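Wednesday, bench notes, February

Back on the chores question, the one we keep arguing about over lunch: can a machine do the small dull jobs yet, the ones any of us does while thinking of something else? My pick for today is the power strip, since every house and every shop has one and they all need something plugged in.

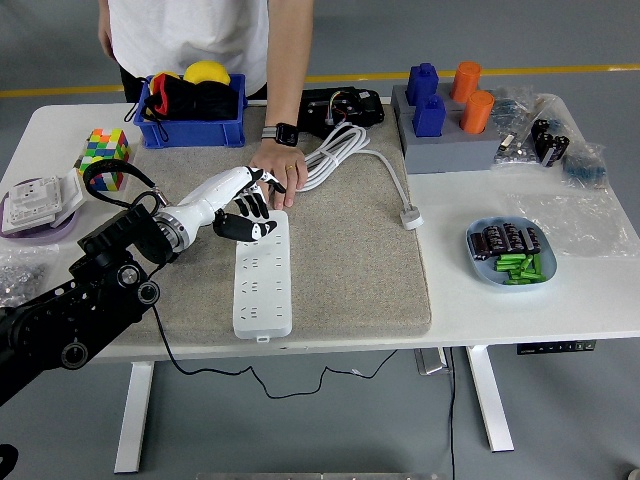
I do like this job as a test (more than the folding, if I'm being fair to the folding!). A plug has to be turned the right way round, lined up over the holes and then pushed, and each of those is a different kind of hard. I've put down 6 tries per sitting, with 2 minutes for each, so that Costache and Hellano can be compared on the same sheet.

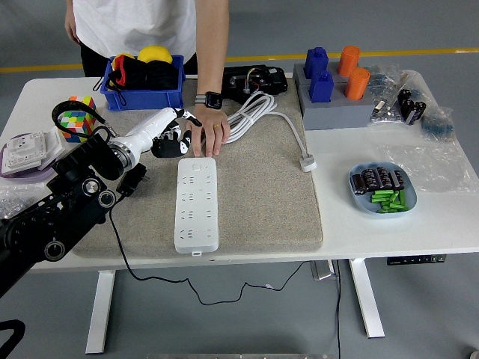
For the shop floor I'd say we're closer, as things there tend to stay where you left them. A kitchen is another matter, and I'd still want a person nearby. Next sitting: same mat, strip turned 90 degrees, and ask Mekix about softer fingertips.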